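Trunero benches, refinishing trial: second progress report

Prepared for Ngaio Maihi, grants desk

The first report promised that the new clear finish would cut glare on the shared bench tops and stand up to ordinary use. I was not convinced then and I am only a little closer now. We have spent $863 of the grant so far, $800 of it on materials, and five tops have been sanded back and recoated. The colour has come up well. Warrick Costigan is pleased with it and says so often.

Glare is another matter. The supplier's sheet calls the product "low sheen" -- a term it does not define anywhere I could find.
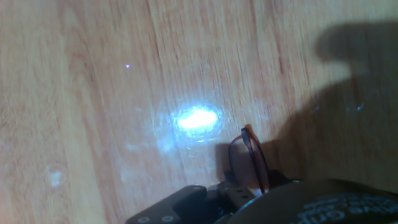
Jurkside, June

The light puts a blue-white spot on the honey-coloured wood, washed out at the centre, with a haze spreading over the grain beside it. There is a whitish smudge toward the lower left as well, and a paler smear near the bottom. I can't say whether those are in the finish or sitting on top of it, and I would like to know before we pay for more.

Helge Bakke thinks the coat needs longer to cure. He may be right, but the tin says 18 hours and we gave it well over that.

I recommend holding the remaining tops until Vetitz answers our question about sheen. Gert Molefe has asked them for a matte sample at no charge. The unspent money stays where it is in the meantime.

Belmiro Prata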